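Tillden Paper Runner, Plain White
Item 1502
Sold by the roll
In stock at our Jonley warehouse

Product details

The Tillden runner is a plain white paper for covering tables during craft sessions, school art days, sorting jobs and informal meals. It has no print, no coating and no perforations. Pull off what you need and cut it with scissors or against a straightedge.

Each roll is 343 feet long. The paper is heavy enough for crayon, pencil, ballpoint and most glue sticks. Felt markers will bleed through if you go over the same spot several times, so put a second layer down for marker work. Poster paint is fine in thin coats. It will cockle under watercolor.

The core fits the Prukus wall dispenser and the Yang tabletop cutter. Both are sold separately. The older Prukus dispenser with the fixed end caps does not take this roll.

Using sheets end to end

Offcuts don't have to be wasted. Two shorter pieces can be laid end to end down the length of a table. Butt the edges together or overlap them slightly, and tape the corners to the tabletop with low-tack tape. Don't run tape along the full seam if people will be writing across it.

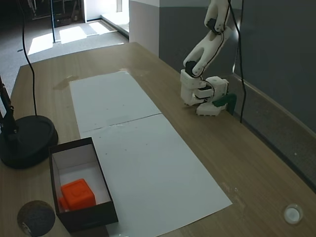
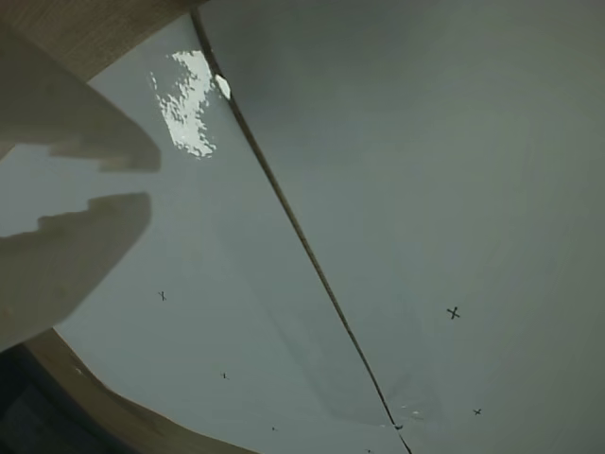 First picture: two sheets of white paper laid end to end on a light wooden table.

Storage

Keep the roll upright in a dry cupboard. Paper left flat on a concrete floor picks up damp and the outer turns go wavy. Once opened, hold the loose end down with a rubber band. Cut sheets that have curled will relax if you roll them the other way for a few minutes.

Ordering

Single rolls ship in a cardboard sleeve. Cartons hold 3 rolls and ship on the same day if ordered before noon. Allow an extra day for addresses outside the Jonley delivery area.

Unopened rolls can be returned within 33 days. We can't take back a roll once the wrap has been cut, unless it arrived damaged. In that case keep the sleeve and contact us before sending anything.

The brown kraft version is out of stock until September. It has the same core size and fits the same dispensers.

Page updated 21 August 2024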